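3.2 Gripper preparation and maintenance

Both grippers were built at the Karkwood workshop and share one finger linkage, so that a spare finger can be fitted to either. Each finger ends in a ribbed pad, held to the linkage by adhesive film and replaced as a unit. The pads are the part of the tool that wears fastest. In early use at Bralmont they were changed only when one came away, and grip width drifted between changes by more than the object model could absorb.

The present schedule is based on closing cycles. After every 250 cycles the pads are wiped with a damp cloth and left to dry with the jaws open. The linkage screws are then checked with a torque driver, starting at the pivot nearest the body. A screw that turns is removed, cleaned and refitted with fresh thread lock – tightening it in place was found to shift the opposite jaw. The longest interval between pad changes was 292 cycles, reached on a set used mainly with cloth and soft bags.

Zeroing follows any work on the linkage. The jaws are closed on a 15 mm gauge block, the reading is stored, and the block is removed and gripped again 27 times. If the spread of readings exceeds the limit set by Lappalainen, the linkage is stripped and the bushes are inspected. Two faults accounted for most failures at this step: grit in the lower pivot and a pad fitted slightly askew. The second is easily missed by eye and shows up as a slow rotation of flat-sided objects during lifting.

After zeroing, the tool is tried on household items before it goes back into use. Thin cartons are the most useful of these, as the walls give way under a badly set closing force. Figure 4 shows the jaws on either side of a medicine box on a fabric-covered seat, with a paper cup and a knotted cloth nearby.

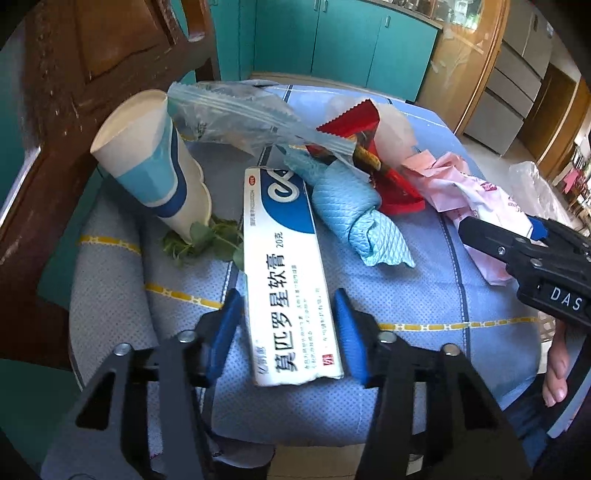 Figure 4. Gripper jaws at a medicine box among mixed items. Photo: S. Carretero / Haduvness project.

Closing force for cartons is set on the Koivisto controller and is kept separate from the value used for cloth. Both values are written to the tool log together with the pad batch and the stored zero. When a finger is exchanged the old zero is discarded, even where the replacement comes from the same batch.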